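Hard water, part two: the softener

The first post on this covered the test kit and why I stopped trusting paper strips. Since then I have moved the sampling point, repeated the titration, and installed a softener under the kitchen counter.

Hardness at the cold kitchen tap was 245 mg/L as calcium carbonate in spring. In September it was 388. I assumed an error on my side and ran it again with fresh indicator, then a third time with a sample Trí Lâm drew from his own tap two streets over. All three agreed. The utility blends river water with well water, and the share from the wells goes up when the river is low. Annual averages hide this completely, so if you are sizing anything from the published report, measure in late summer as well.

Scale at this level shows up first wherever water sits and dries: tap bases, the rims of basins, anything with a metal trim. A sponge and diluted citric acid will take it off most glazed surfaces. Keep acid off natural stone and do not leave it on plated parts. Two minutes and a rinse is enough. If the deposit is still there, repeat the short treatment.
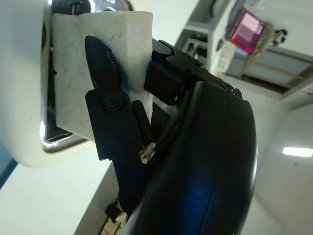 Sizing

The unit is a Candomine single-tank softener with a metered valve. I had also priced the Grasis, which has a larger resin bed but regenerates on a timer whether you have used any water or not. For a household with uneven use, metered is the better choice.

Capacity is the daily volume multiplied by the hardness, multiplied by the days between regenerations. I used the September figure and a target of 4 days. Using the spring figure would have made the smaller model look adequate, and it would have been passing hard water by the third evening. Salt efficiency drops if you size for the worst case and never reprogram the valve, so I change the hardness setting by season. It takes a minute with the manual open.

Plumbing

Feed and return are on half-inch line with a three-valve bypass. The drain hose goes to a standpipe with an air gap. The inlet screen came from Csizmadia, the plumbing counter near the rail yard, because the one in the box had a cracked housing. They also talked me out of flexible connectors on the inlet side.

I left one cold tap on the raw supply for drinking and for the plants. The kettle and the coffee maker get softened water. That covers every appliance on the counter.

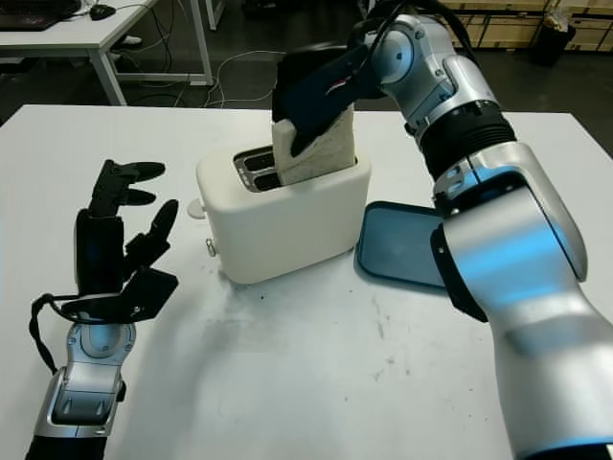
The outlet did need some attention. The valve head draws very little, but it keeps its clock and settings from the wall supply, and the backup in this model holds them only briefly. I moved it to an unswitched receptacle so that wiping down the counter and flipping the wrong switch does not reset the meter.

Results so far

Treated water tests below the resolution of my kit. The kettle has stayed clean since its last descale. I still see some spotting on glasses, as expected: softening exchanges the ions and leaves the dissolved solids in place. The Vornora inline meter confirms it, with conductivity nearly the same on both sides of the tank.

Open items are a leak tray with a sensor and a better way to get salt into the cabinet without taking the door off. The next titration is scheduled for when the river comes up.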